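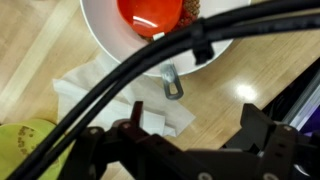
Progress Report No. 15, page 1

Scooping task, wrist camera collection. Prepared by Gwenllian Yorath for Henk Hendriks, Michiels program office.

Collection for the Grollari policy continued through January. The target is 4000 demonstrations; the scooping subset now holds 101 accepted episodes. Each episode uses small brown granules in a white bowl and a second, yellow-green bowl on the same tabletop. Bowl positions are changed between episodes.

Two problems affect the wrist view. Glare on the varnished table saturates a round patch of the image, and the paired black cables cross the view over both bowls. Training on cropped images was tried and dropped, as the crop removed the rim of the white bowl. The cables will be rerouted before the next block. Episodes already recorded stay in the set, tagged for occlusion.

Labeling in Birex is 60 episodes behind. Spilled granules are not yet a separate label. We request approval to add one and to relabel the existing subset.

Next period: diffuse lighting, cable reroute, first training run on the scooping subset.

Related items
Progress Report No. 14
Birex labeling guide
Mendosix storage request
Grollari task list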